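28 octobre, cahier d'atelier, suite

Bon, je reprends le cahier après une semaine à tout noter sur des bouts de papier, il faut que je recopie avant de les perdre. Sujet du moment : la teinture à l'indigo, cuve au fructose, et pourquoi mes bleus virent au gris sale depuis l'été.

Rappel pour ceux qui liront sans avoir suivi. En juillet on avait monté la grande cuve avec l'indigo de chez Prosutov, et les premiers bains étaient superbes, un bleu profond, presque violet sur le lin. Depuis la rentrée, avec la poudre Arkik (moins chère, je sais, je sais, c'est moi qui ai insisté), j'ai des nuances ternes et surtout ça dégorge au lavage. J'ai accusé la poudre pendant quinze jours. Je n'en suis plus si sûre.

Ce que j'ai fait ce matin : une petite cuve neuve, en seau, 19 litres, avec la poudre Arkik, chaux éteinte et fructose dans les proportions habituelles (1, 2, 3, on ne change rien). Poudre d'indigo : 100 g. Je l'ai bien délayée avant, dans le bocal, avec les billes de verre, en secouant jusqu'à avoir mal au bras. Sur la grande cuve j'avais bâclé cette étape, je le confesse, il restait des grumeaux sur la cuillère et j'ai tout versé quand même parce que j'avais envie de rentrer.

Eau à 40 degrés au départ, couvercle, couverture autour du seau. Au bout d'une heure la surface avait sa pellicule cuivrée et la fleur commençait à se former au milieu. En dessous, liquide ambre tirant sur le vert, bien transparent. Donc la réduction se fait, et plutôt mieux que dans la grande cuve, qui est restée bleuâtre tout le mois !

Premiers échantillons :
- lin lavé, trois trempages courts : beau bleu moyen, régulier, un peu plus pâle le long de la couture
- coton Huỳnh (le coupon fin, celui qui boit tout) : très uni, le meilleur de la série
- laine : pas essayé, la chaux est trop forte pour elle et je ne veux pas gâcher l'écheveau
- chanvre brut : raté, mal décreusé, ça fait des auréoles. À refaire bouillir avec des cristaux de soude, plus longtemps cette fois

J'ai rincé un bout de chaque à l'eau claire puis au vinaigre très dilué. Le coton n'a presque rien lâché. Le lin un peu, mais rien à voir avec la catastrophe du lot 868, celui des serviettes, où l'évier était bleu jusqu'au robinet. Ce lot-là je l'avais sorti d'un seul trempage, très long, en pensant gagner du temps. Grosse bêtise : l'indigo se pose en couches, il faut y aller doucement, sortir, laisser verdir puis bleuir à l'air, replonger. Je l'explique à tout le monde en stage et je ne le fais pas moi-même, bravo.

Donc à ce stade mon hypothèse, c'est la grande cuve qui est fatiguée et mal nourrie, et la poudre n'y est pas pour grand-chose. Il faudrait quand même faire le même seau avec un reste de Prosutov pour comparer proprement, même tissu, mêmes durées. Il m'en reste un fond de pot, je ne l'ai pas pesé.

Pour la grande cuve : la réchauffer tout doucement, remettre du fructose, vérifier le pH (les bandelettes sont dans le tiroir du bas, avec les élastiques à shibori, quelqu'un les avait rangées avec les aluns), ne pas la brasser comme une brute et la laisser tranquille une nuit. Si demain elle est toujours bleue en dessous, je rajoute un peu de chaux. Si ça ne donne rien, on la vidange et on repart de zéro, tant pis.

Autre chose, le nuancier pour Prasden. Ils veulent cinq bleus bien distincts, du plus pâle au presque noir, sur leur lin à eux. Avec le seau je peux faire les trois premiers sans souci. Pour les deux foncés il faudra une cuve plus forte et sans doute une dizaine de trempages étalés sur deux jours, à sécher entre chaque. Ne rien promettre avant d'avoir vu comment leur lin réagit, il a un apprêt bizarre, l'eau perle dessus.

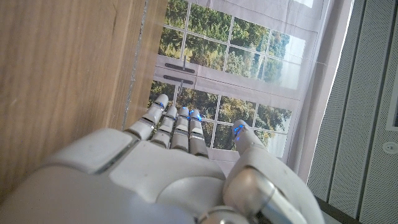
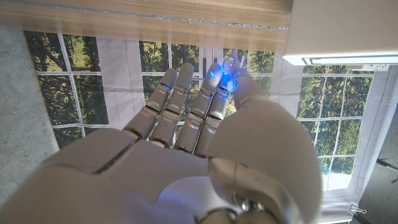 Main blanche, vue de dos, doigts vers le haut, sur les deux photos.

À racheter : chaux, gants longs (les miens sont percés au pouce gauche, j'ai l'ongle bleu), ficelle. Penser aussi à remettre la couverture sur le seau ce soir avant de partir.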